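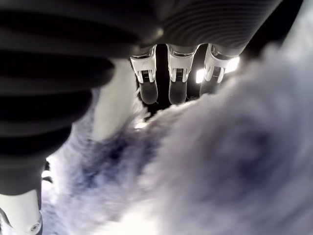

Hand on the new one, Parkgate, June.

Thread: Robots on the returns bench – who's next?

tundel_lass
Got the hand in close for those who asked. Three of the fingers show and the fluffy thing is the stock. We do soft toy returns at Parkgate, 21 of us on the bench, and we've been told Zurkevix are "supporting" us from now on. Supporting is their word.

Idris P
Supporting meant five fewer agency staff at our place by the autumn. Ask them in writing what happens to the hours.

tundel_lass
Naledi Lekota, our rep, did. The answer was that roles will "evolve". She wrote back asking into what and at which pay grade. Still waiting.

corva
I'll be the awkward one. I did returns for three years and my wrists are finished. If a machine wants to pick up fluffy rabbits all day, let it. Why fight for the worst job in the building?

Idris P
Because it's a job, Cor. And it won't be you they offer the nice one to.

tundel_lass
I don't think it's the worst job, for what it's worth. You learn the stock. Angharad Hughes can feel a split seam through the fur with her eyes shut, and she taught me half of what I know. What I want to hear is who checks the toy after the robot has had it. If it's us, then we've got the same work plus a machine to wait for.
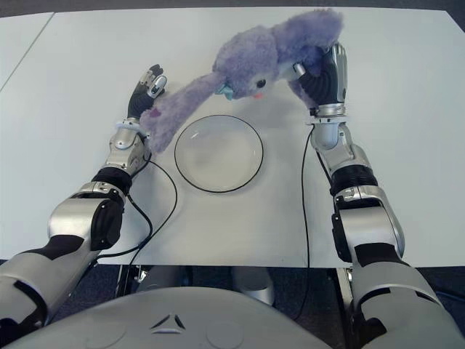
And waiting is most of it so far. Shift starts at 3 and the talk in the canteen is all targets, but no one will put down on paper whose target it is when the thing is slow. Last month they had us fill in a form on "confidence in automation", marks out of 5. I put 1.

corva
So it's slow and it's also taking your job? Pick one.

tundel_lass
It can be slow and still cheaper than me on a night rate. They said it'll run while we're on break as well.

Meirion M
The Prothero mill had this row in 1882 over the carding machines, my great-grandfather was in it. Owners promised no one would lose by it. Plenty did.

corva
And would you go back to carding by hand, Meirion?

Meirion M
No. I'd have liked them to be paid properly on the way out though.

Idris P
Get the pay grade bit in writing before anybody agrees to train on it. Training counts as accepting the change at some places – it did at ours.

tundel_lass
Didn't know that, thanks. Will pass it to Naledi before the meeting.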